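Small Items Sorting Day: Guidance for Residents

The Plerngate Residents' Office will hold its next small items sorting day on 19 July 2025 in the ground floor meeting room. Tables will be available to all households from the start of the session, and each household may bring up to 60 items. Registration is handled by Rukhsana Abbasi at the front desk.

Residents are asked to bring accessories and medicine cabinet items separately. At the previous session many bags held both, and a good deal of time was spent dividing them before any sorting could begin. Hair clips, headbands and other soft accessories should be kept together in one bundle or pouch. Claw clips may be fastened over the fabric pieces they are stored with, so that the teeth do not catch on other belongings. 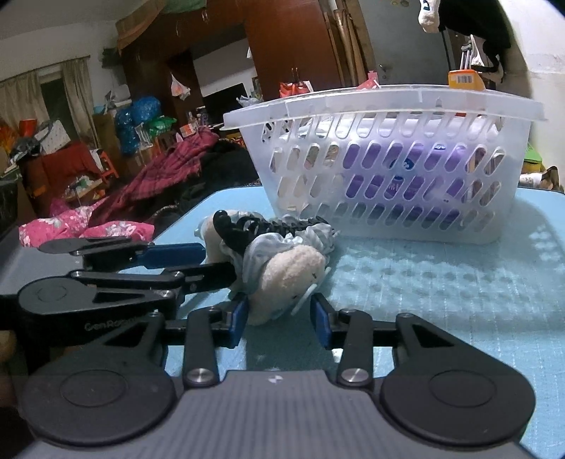
Plastic baskets with open slots are preferred over cardboard boxes. They can be wiped clean, and the contents remain partly visible when the baskets are placed on a shelf. The office has 50 baskets to lend, and residents who wish to keep one after the session may do so for a deposit of $2. Baskets borrowed in November that have not yet been returned should be brought to the front desk.

Medicines require more care. Please leave boxed medicines in their original boxes and bottled products in their original bottles, with the labels in place. Tablets and capsules must not be combined in a single container, even where they appear to be the same product. Items still in their plastic wrapping should be left wrapped until they have been checked against the household list. 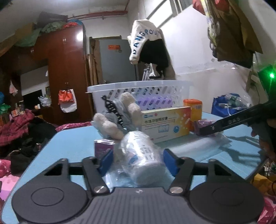
Expired products will be accepted in the sealed bin beside the entrance. The bin is emptied by Clusel under its present agreement with the office. Needles, thermometers and pressurized cans cannot be accepted - residents should ask the front desk for the separate leaflet on these items.

A blank household list is enclosed with the printed edition of this newsletter. Completed lists remain with the household, and no copy is kept by the office.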